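House rules for the sim bench, second go

Right, quick one, I've got a call at 2 and I want this written down before I forget it all again. People keep asking what rules we use for the simulated manipulation runs and I keep sending them a different half of the same email. So, all of it in one place, in the order it comes out of my head.

Background for anyone new. Grenoswood is the household task set we've been building, Helora is the older one with the kitchen drawers. Both run in simulation only for now. Everything below applies to both unless I say so.

Rule one — scene gets frozen before anyone touches the arm. Frozen meaning saved, named, hash written in the log. If you nudge the table a bit because the arm can't get past it, fine, but that's a new scene with a new name. We lost most of March to two versions of one room that were both called "final". Never again.

Rule two. Task sentence written first, in plain words, one line. What gets moved, where to, and when it counts as done. "Tidy the shoe" isn't a task sentence. "Move the sandal to the marked circle on the tank lid" is nearly one, it still needs a tolerance. How far off centre is still OK? Does the heel have to be inside or only most of the sole? Write it down BEFORE the run. Setting the tolerance after you've seen the results is cheating, even if you mean well.

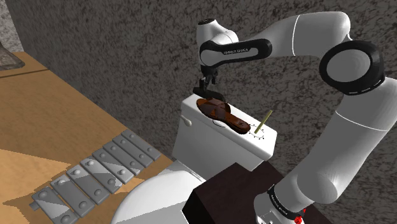

Rule three is clutter. Biljana Mujić fought me on this for ages and she was right so I'll say it here in public. Extra objects stay in. Musical instruments next to toilets, boxes where you'd trip on them, all of it. A policy that only works in a tidy bathroom is no use to anybody with kids. But — and this is my bit — the clutter goes in the scene list like everthing else, with its position, so another group can rebuild the same mess.

And contact with clutter gets logged even when the task succeeds. A run that finishes with the target in the right place and a side table shoved half a metre is a pass with a note. Two notes of the same kind and we look at the replay together. No arguing from memory.

Speed limits next. I know, it's simulation, nobody gets hurt. Set them anyway, same as you would on the real arm. I've seen lovely success numbers from a wrist doing things no motor could survive, and then somebody has to explain to the hardware people why none of it carries over. Same with grip force. Leather and porcelain in the physics engine will forgive you an awful lot. If you've had to turn friction up to get a grasp, that goes in the log in capital letters.

Number of runs. 20 per object per starting pose, minimum, and the seeds get published. All of them, not your favourites. The last Helora batch came to 1350 episodes and yes it took ages, and yes it was worth it, because 7 of the failures were the same failure and we'd never have spotted that in a small batch.
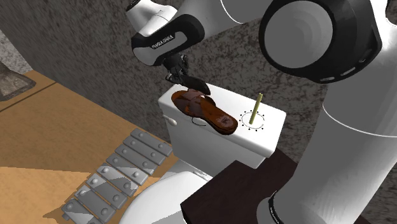

Viewpoints. Fixed cameras, at least two, saved in the scene file with everything else. Please don't drag the view around mid-run to get a nicer angle and then save that. And check that the target and the goal can both be seen with the arm in the way — links are big, and they always end up just where you wanted to look. If one view is blocked the other has to be clear, otherwise whoever scores it is guessing.

Scoring. Two people, seperately, from the replay. The person who trained the policy isn't one of them. If they disagree it goes to a third, and we keep the disagreement on file as well because it usually means the task sentence was rubbish. See rule two.

Stuff I haven't decided yet:

Whether a near miss followed by a regrasp should count the same as a clean one. Kudo logs them apart, Damach lumps them together, and I change my mind weekly. Leaning towards apart.

Whether we cap the run time. At the moment there's a generous limit and some policies just hover until it runs out. Hovering isn't failing exactly but it isn't much of a success either.

Naming of objects. "Sandal", "slipper", "slide" have all been used for one mesh in one log. Pick one, stick to it, I don't care which. Well, sandal.

That's most of it. The log template is going up tonight if I can get the columns to line up. If you spot something missing, put it in the comments and not in my inbox please, I'll only lose it.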